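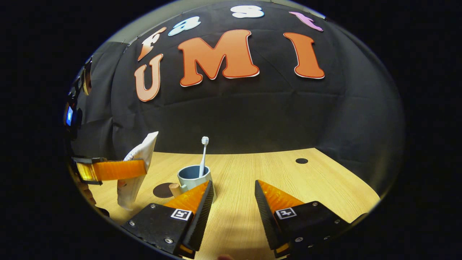
Toothpaste tube held upright next to the mug. The toothbrush is in the mug.

Can Machines Do the Chores Yet?
Pictures and notes by Rhodri Ruddock
August 24, 2023

The short answer is a few of them, in a few places, if the room is kept the way the machine likes it. I have been writing up household and shop-floor jobs for the Eynon newsletter for a while now, and this page is for the ones that came up most in the mail: putting things away in the bathroom, loading a tote, wiping a counter, folding a towel. The two pictures are both of the toothbrush job. The rest is text.

Readers keep asking for a yes or a no. I can't give one, but I can say what each chore asks for and where the trouble is.

The toothbrush job

The task is to get a toothbrush and a tube of toothpaste into a mug so that both stand up. A child of five can do it half asleep. For a machine it is a fair amount of work. The brush is thin and light. The tube is soft, it changes shape as it gets used up, and one end is flat while the other is round. The mug can be pushed over or slid along the table by anything that bumps its rim.

In the picture at the top of the page the tube is in the orange finger pads of one hand-held gripper, flat end up, with its lower end close to the tabletop. The other gripper is open in front of the mug. The blocky black and white squares on top of the fingers are markers, and software can use squares like those to work out how far apart the fingers are.

A hand-held gripper is a way of showing the job to a machine without having the machine in the room. A person holds it and does the chore, the camera records it, and the recordings go into training. The person has to work with two stiff fingers on each hand, which takes getting used to. I tried a pair at Lanutden in January and dropped a spoon for most of an afternoon.

What makes the job hard to automate is the middle part. Reaching for a tube is mostly solved on a clear table. Letting go of it over a mug is easy. Getting the tube turned and lowered past a toothbrush that is already in the way, with a grip that may have slipped a little, is where arms still go wrong. A person feels the tube touch the rim and shifts it. Most arms I have watched either push on or stop.
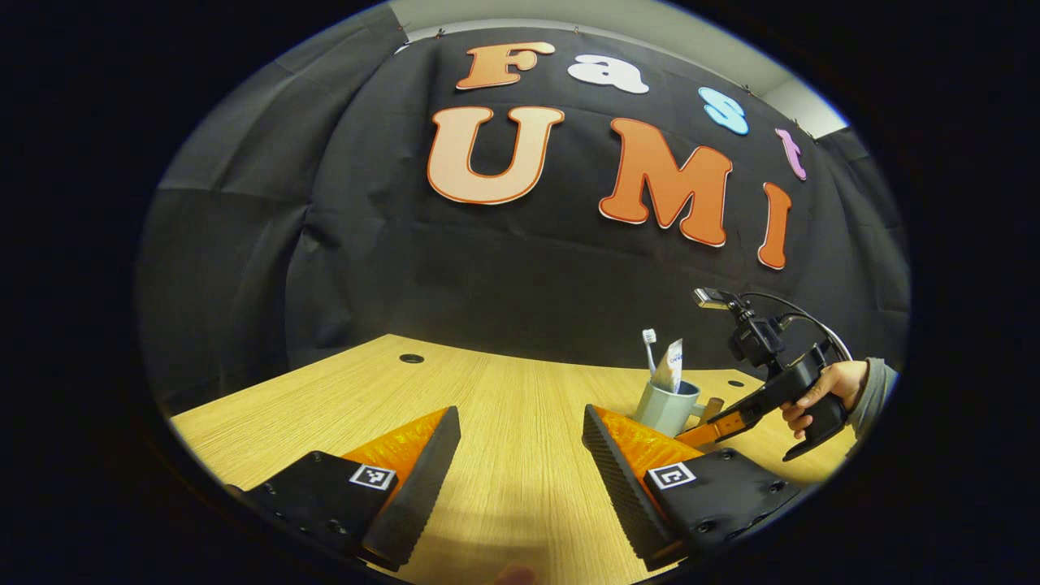

Brush and tube both standing in the mug, with the second gripper just to the right of it.

The tube leans to the right of the brush and has its cap down inside the mug. I would call that a pass. Some people I have talked to score it harder and want the brush clear of the tube so that it can be picked up again with one pull. That seems reasonable for a bathroom, where the next step is somebody brushing their teeth. For a training run it is probably too strict.

The hand on the right has its index finger at the trigger area, so the opening and closing is done about the way you would work a cordless drill. The black cable loops back from the camera unit on top. Cables were the first thing I noticed when I used a pair, and I spent a lot of time keeping mine off the table.

A plain background helps. Black cloth and a bare wood tabletop give a camera very little to be confused by. A real bathroom shelf has a mirror, a wet sink, a cup of hair clips and a razor on its side. Whether skill learned on a clear table carries over to that shelf is the question I would most like answered, and pictures of a table won't answer it.

Loading a tote

Kultwood makes small wooden kitchen goods and ships them from one building. They have an arm at the end of the packing line that moves boxed spice racks into totes. It handles 225 an hour when the boxes arrive square. When one comes down the belt on its side, the arm waits and a light goes on, and whoever is closest turns the box over.

I would say yes to this chore. The boxes are all the same, the tote is always in the same spot, and a wait of a minute costs them very little. The loose goods, the spoons and spatulas, are still packed by hand. They tried the arm on those and went back. Spoons nest and slide, and the arm would come up with two or with none.

Wiping a counter

This one is half done. An arm can follow a wiping path over a flat counter all day. What it doesn't do well is decide where to wipe, or how hard, or when the cloth is too dirty to keep using. The demo I saw at Haltesia wiped the full counter every time, including around a coffee ring that needed a second go and didn't get one. The counter was cleaner afterward. The ring was still there.

Moving things out of the way first is a separate chore, and it is the larger one. Anybody who cleans a kitchen knows most of the time goes into picking things up and putting them back.

Folding a towel

Slow, and better than it was. The Haltesia setup folded a hand towel in a little over 8 minutes, from a crumpled start, and the result would be fine in a drawer. It needed the towel to be a solid color. A striped one was tried while I was there and the arm kept taking hold of a stripe as if it were an edge.

A laundry would laugh at that speed. At home, with nobody waiting, I'm less sure speed matters much. I would let a machine take all night over the towels if I could leave it alone with them, and I couldn't leave this one alone.

How many tries it takes

People also write to ask how much showing a machine needs. It depends on the job and on how much the room changes. At Lanutden they told me they collected 200 recordings for one simple pick and place, and 1400 for a longer task with two hands and several objects. I don't have a figure for the toothbrush job.

The recordings are quick to make one at a time. The hours go into resetting: take the brush out, take the tube out, move the mug a little, start again. Nobody I have met enjoys it.

Where that leaves things

If you run a packing line with one size of box, there are machines you can buy now. If you want the bathroom shelf put straight, do it yourself for the time being. Dishes are next on my list, and I have been promised a look at a rack-loading arm with real plates in it. Letters about dishes can go to the usual Eynon address.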